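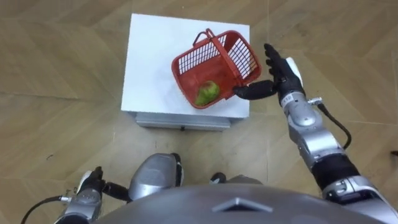 A small red basket, tipped on its side

2 min read

We use cookies to improve your visit. Accept / Manage settings

Getting the smell out of running kit: what I'd skip

Every triathlete I train with has a cure for stinking kit, and most of them are rubbish. I've tried a fair few in the utility room.

Vinegar in the rinse. It does help a bit. Half a cup is plenty, and please keep it well away from bleach.

Freezing your trainers. Marisol Valderrama at our club swears by it. Mine came out cold and smelling exactly the same.

Sports detergent. I paid for a bottle of Zarkov in January and couldn't tell it from the ordinary stuff - used at half the dose, both did better.

Fabric softener. Leave it out. It coats the fibres and the sweat stays put.

Wetsuits. Cool water, inside out, over a fat hanger. Anyone who tells you a quick spin won't hurt has never bought a second wetsuit.

Bike shoes. Newspaper, changed after an hour. Dull, free, and the only trick I'd defend in an argument.

As for the 90 degree wash, it killed the elastic in my best shorts. They still smelled.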